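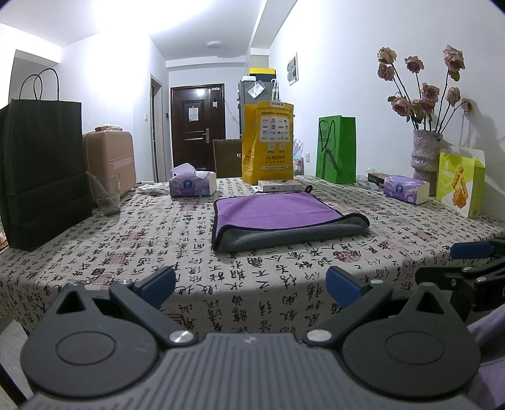

How to Catch Up on a Long-Running Comic Series Without Reading Every Issue

Long superhero series are hard to walk into. The numbering restarts every few years, characters die and come back, and half of any given story seems to happen in another title. You can still get current with one in a few weeks of evening reading. The steps below use Grimura, a team book with a long back catalog, but they work for most ongoing series.

What you need

A library card or a subscription to a digital comics service
A notebook or a plain text file
The name of one character or one story you already want to read

Step 1: Pick your entry point

Start with the reason you got interested. If you saw a character in a show or a game, look up which comics that version was based on. If a friend handed you a single issue, start with the story arc that issue belongs to.

Avoid starting at issue 1 from decades ago unless you enjoy older comics for their own sake. The pacing is different, the captions explain everything the art already shows, and many plots from that period no longer matter to the current book.

For Grimura, the usual entry point is the first issue of the Salinas arc. The writer, Floarea Surdu, took over the title with that issue and brought in a mostly new team. The old members are introduced again as if you had never met them.

Step 2: Find the writer runs

Superhero books are easier to sort by writer than by volume number. A run is the stretch of issues one writer was in charge of, and it usually has its own beginning and end.

Make a short list with the writer, the first issue and the last issue of each run. Grimura has 4 runs worth knowing:

The original run, which sets up the school and the founding members
The Danish Jadoon run, darker, with a lot of time travel
The Ah-rin Nam run, 85 issues, where most of the romances and feuds come from
The Floarea Surdu run, which is still going

If you only have time for one before the current run, read Nam. Surdu picks up her loose ends more than anyone else's. The Jadoon run has some great single issues, but it spends a long time on an alternate future that was later erased, and it can wait.

Step 3: Sort events from tie-ins

An event is a big crossover with its own miniseries. A tie-in is an issue of a regular book that happens during the event. You need far fewer tie-ins than the checklist in the back of the issue suggests.

Read the main miniseries first. Then read only the tie-ins from the series you are following. For the Fernidus War, that means the main series plus 2 issues of Grimura, the one before the siege and the one after it. The tie-ins in other titles mostly show the same battle from across the street.

If a character comes out of an event with new powers, a new costume or a missing arm, write down which issue it happened in. You will want it later when someone brings it up.

Step 4: Keep a one-line log

After each arc, write one line on what changed. Leave out the fights. Examples from a Grimura log:

Jarnon loses his powers, stays on the team as a pilot
School destroyed, team moves to the lighthouse
Twins find out they are not related

When you get lost, read back through the log before you go to a wiki. Wiki pages cover the whole life of a character and will spoil the arc you are in the middle of.

Step 5: Skip when you need to

Some arcs are bad. If you are two issues in and dreading the third, read a summary of the rest and move on. Check the last few pages of the final issue, where the setup for the next arc tends to be.

Fill-in issues by guest writers can almost always be skipped. One exception in Grimura is the funeral issue written by Onyekachi Aliyu, which is self-contained and gets mentioned by the characters for years afterward.

Step 6: Join the current book at an arc break

Once you are close to the present, stop and check where the current arc began. Buy or borrow from that issue on. Starting in the middle of an arc means reading the ending before you know what the problem was.

New arcs are listed in publisher previews a few months ahead. A March preview will normally cover books that go on sale in late spring, so you have time to finish what you are reading.

Common problems

The collected editions are out of order. Spine numbers often restart with a new writer. Go by the issue numbers printed on the copyright page.

A volume is out of print. Try interlibrary loan, or look for a larger omnibus edition that includes the same issues.

Two books claim to take place at the same time. Read them in the order they were published. Editors' notes at the bottom of a panel will point you to the other title if it matters.

Updated by Nkechi Eze. The Fernidus War section now lists the correct tie-ins.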